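Category: Jobs > Part-time > Front desk and office

Front Desk Assistant, Part-Time — Istport Language School

Istport Language School is looking for a part-time front desk assistant to work evenings and Saturday mornings. The job starts in March and runs through the end of the school year, with the option to renew.

We teach evening classes to adults in Spanish, Portuguese, Mandarin and English. Most of our students come straight from work, so the busiest part of the day is the half hour before class. The person at the desk checks students in, answers the phone, takes payments and tells people which room they are in. When classes are running it gets quiet, and that is when the filing, emails and placement test bookings get done.

You would work 17 hours a week. Four of those are on Saturday morning and the rest are spread over weekday evenings. Schedules are set a month ahead and we try not to change them after that. 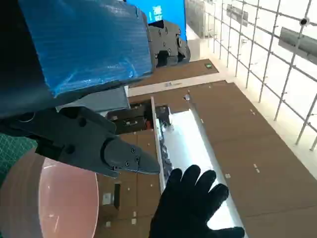

You should be comfortable talking to people whose English is still basic. A second language helps but you don't need one. You should be able to use a spreadsheet and write a clear email. We will train you on our booking system, which takes two evenings, both paid.

Some front desk or retail experience is preferred. If you have done similar work without the title — helping out in a family store, for example — tell us about it in your letter.

The desk is on the second floor and there is an elevator. The school is a short walk from the Arnaud Street bus stop. Street parking is free after 6 p.m., but spaces go fast on class nights.

Staff can take one evening course per term at no charge if there is a seat open. You get paid sick time from your first day. The school closes for 2 weeks in winter, and the desk closes with it.

To apply, send a resume and a short letter to Nadhirah Tarigan, office manager, or drop them off at the desk during opening hours. Please say which evenings you can't work. Applications close on 13/12/2025. Interviews take about 30 minutes and are held at the school. Everyone who applies will get an answer, though it may take us until after the winter break.

Other current openings
Substitute Portuguese teacher, evenings
Conversation group leader, Monen Library
Bookkeeper, one day a week

Istport Language School, 887 Konier Avenue | Contact | Back to top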